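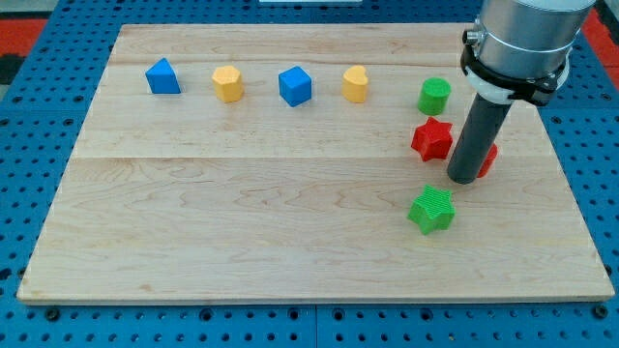

Shellac notes, March. I've been putting off writing this up because half of it is me getting things wrong, but I've been asked twice now how I mix mine and I keep giving different answers. So, for the record, the standard batch in this shop is a 2 lb cut, which in kitchen terms works out at 200 g of dry flakes to something under a litre of meths, and I've stopped arguing with anyone who wants to do it by eye. The trouble with shellac is that it flatters some timber and does very little for the rest. Maple is the one I keep coming back to, particularly a pale board like the one with the little blue and yellow blocks along the back of it, where there are darker wavy streaks and a curved bit of figure over to the right of the middle. Grain like that is what I want to bring up without turning the whole lot orange.

Which brings me to the flakes. I had the blonde dewaxed from Grandier and the garnet from Bustos. The garnet is lovely on old brown furniture and I will not hear a word against it, but on pale maple it looked like I'd spilt tea! Blonde from now on for anything light. The Grandier bag was a bit clumped when I opened it, so it's living in the cupboard with a sachet of silica gel, and please put the clip back on it if you take any.

Mixing. Jar, flakes, meths, lid on, shake. Then shake it again every time you walk past. Mine took from mid-morning until I was packing up to go properly clear, and there was still a jelly-ish lump at the bottom that I had to poke with a stick. I ground the next lot up in the old coffee grinder first and that was much quicker (the grinder is now a shellac grinder, do not put coffee in it). Strain through a paint filter or a bit of old tights. I used the filter this time.

Metal lids are a nuisance. The one on the last jar had gone black round the rim and the shellac had a greyish tinge that I didn't like the look of, so I chucked it. Plastic lids only.

Application, then. I did 2 test pieces, both offcuts from the shelf job, one with a brush and one with a rubber. Sanded both to 240 and wiped them down. The brush was fine for the first coat, but I went back over a patch that had started to go off and it dragged horribly – you really do have to lay it on and leave it alone, which I know, and have known for years, and still can't do. The rubber was slower but I much preferred the result. Cotton wadding inside, a scrap of worn-out pillowcase outside, a tiny dab of oil when it starts to grab. I left 40 minutes between coats, and by the fourth I was happy with it. It could probably stand less if the stove's lit.

Some blooming on the brushed piece, near one end. It was chucking it down outside and I'd had the big door open, so I'm blaming damp. A wipe with a nearly dry rubber of meths cleared most of it. There's still a faint cloudy bit if you hold it to the window.

Rubbed down with grey pad and a bit of Nestix wax. The wax went on too thick and I spent longer getting it off than I'd spent on the shellac. Next time less, on a cloth, and buff it before lunch instead of after.

Things I still want to try: a thinner cut for the first two coats, and the seedlac that came with the Hisetar order, which is still sitting there unopened. Also whether it holds up on the edge of a shelf where people put mugs. I suspect not. Might do the edges in something tougher and keep the shellac for the uprights.

Need: meths, more pads, plastic lids, and another jar of the right size. Rubber is in the sealed tub on the windowsill, still soft as of tonight.

Last updated: March

Comments

I do mine thinner than that and just put more coats on. Fewer ridges, though it does take for ever.

Was that my coffee grinder?

Try the seedlac on oak before you go near anything pale, it's darker than you'd think from the bag.

Contact the workshop | Copyright the author | Back to top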